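Spout pouch

A spout pouch is a flexible plastic container closed by a small fixed spout. It is used for sauces, liquid soap and refills, commonly in sizes from 100 to 200 ml. An empty pouch folds nearly flat and takes up less room than a rigid bottle.

The squeeze bottle is the usual alternative. It keeps its shape when part-used and often has a flip-top cap - easier to work with one hand.

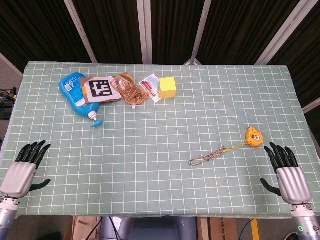
Pouches without a wide base are normally stored lying down or upright in a rack. Mixed plastic layers make many of them hard to recycle, and local rules differ.

See also: Squeeze bottle; Refill pack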